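Review: Vikuto 5-inch Tabletop Reflector
Posted 2 October 2019

I bought the Vikuto in July to replace a pair of old binoculars and a department store refractor that never held still. It is a small Newtonian reflector on a one-arm wooden base, sold ready to use apart from the finder and the eyepieces. I paid 200 dollars with shipping. I have had it out on 17 nights since then, mostly from my back yard, where the street lights wash out everything below third magnitude to the south.

Setup

The base came bolted together. The tube slides into a clamp and tightens with one knob. The instruction sheet is a single folded page and skips collimation completely, so look that up before your first night. Mine needed a small turn on two of the three primary mirror screws. 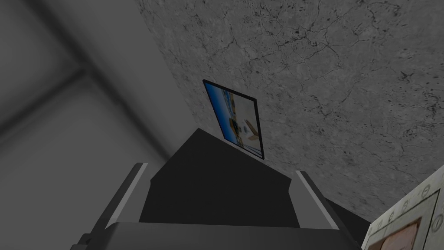
The red dot finder is the weak part of the package. Its bracket has some play in it, and I had to line it up again every time I carried the scope outside. I ended up putting a folded strip of card under the foot, and it has stayed put since August.

Eyepieces

You get two, a 25 mm and a 10 mm. The 25 is fine. The 10 is usable in the center and soft toward the edge. I borrowed an 8 mm Skatitz from Mwajuma Ondieki at our club and the difference on Saturn was plain right away. The rings were clean, and I could hold the gap between ring and planet without straining. If you have money left over, spend it on an eyepiece before anything else.

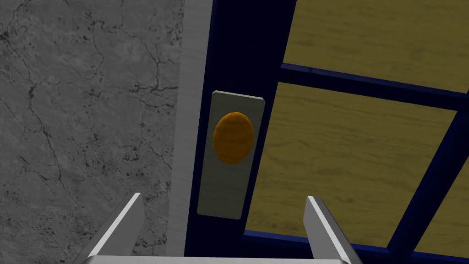
A Barlow lens is not included. I tried an old one I had in a drawer and did not like the result. The focuser is a basic rack and pinion, and at high power every touch sets the view shaking for a second or two.

On the sky

The Moon is excellent. I spent most of one evening along the terminator near Copernicus and never changed targets. Jupiter showed two belts and all four bright moons. On Mars, which was past its best this year, I saw a small orange disk and no detail I would swear to. 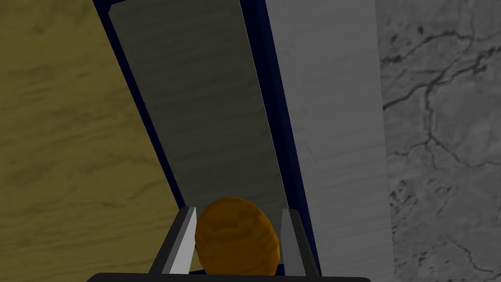

Gripper fingers on either side of a rounded, orange-brown object.

Deep sky objects depend on where you are. At home, M13 was a gray smudge. From the Makori overlook, well away from town, the same cluster began to break into stars at the edges. The Ring Nebula was easy there too, small but clearly a ring. M31 filled the low power view and looked like a bright core in a long haze.

Waldemar Kozłowski brought his Skudevetti, which has the same aperture but a closed tube, and we compared them on the Double Cluster. His had better contrast. Mine was easier to aim. His also costs a good deal more.

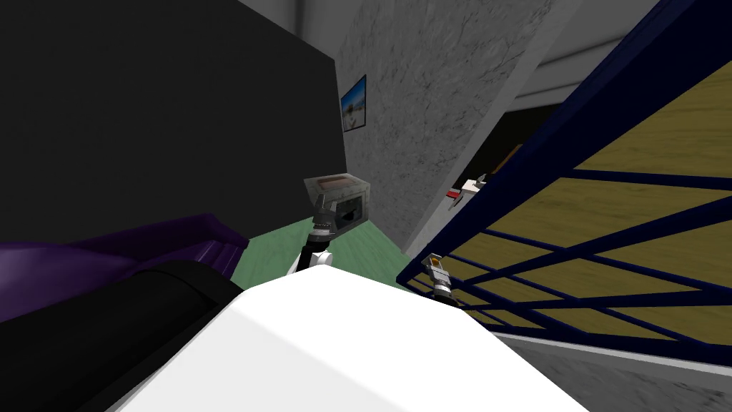

What I would change

A firmer finder bracket, a smoother focuser and a cover for the open part of the tube. Dew got to my secondary mirror twice, and I now use a shroud cut from a sheet of black craft foam. You also need a solid table or a stool to stand it on. A folding camp table is too shaky.

Rating: 8 out of 10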